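Looking after the family papers at home

Every family has a box. Ours came down from an attic in Ocampo by way of three marriages and smelled like soup. If you have inherited one like it, a few household tricks will keep the contents going until the next relative gets stuck with them.

Wash your hands and dry them well. Skip the white cotton gloves for paper, whatever television says; you'll only tear the corners off great-grandpa's naturalization certificate. Gloves are for photographs.

Letters that have spent 100 years folded don't want to be flat. Open them slowly, lay them between sheets of clean blotting paper and put a heavy book on top for 12 days. Leave the iron in the closet.

Write on the back of a photo only with a soft pencil, near the edge, and put down full names. "Me and Sis at the lake" has ruined more family trees than fire. 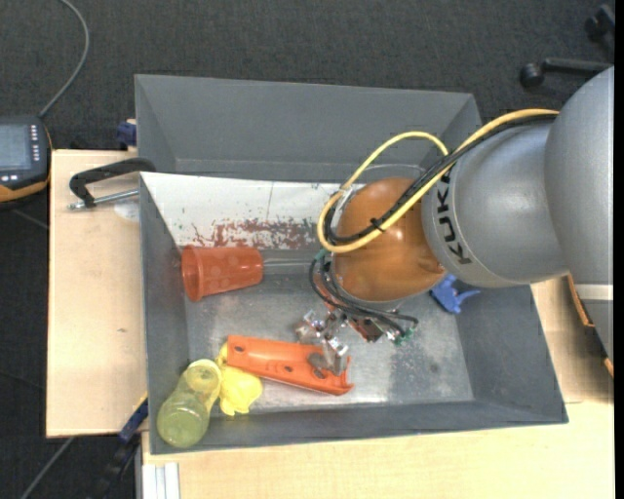 A reader in Fledier objects to the pencil, which skates right off the shiny backs of her aunt's snapshots from the seventies. She slips each one into a paper envelope and writes on the envelope first, before the photo goes in. Fair enough, and I've started doing it too.

Those sticky albums with the plastic flaps should be emptied. Slide a length of plain dental floss behind each print and saw gently. If it won't budge after 6 tries, photograph the whole page and leave it alone.

Store everything in a bedroom closet, off the floor. Basements flood, attics cook, and the garage belongs to the mice.

Rusty paper clips: slide a scrap of stiff plastic under each side before you ease them off. I got 14 out of one bundle of Brelari receipts, all for coal.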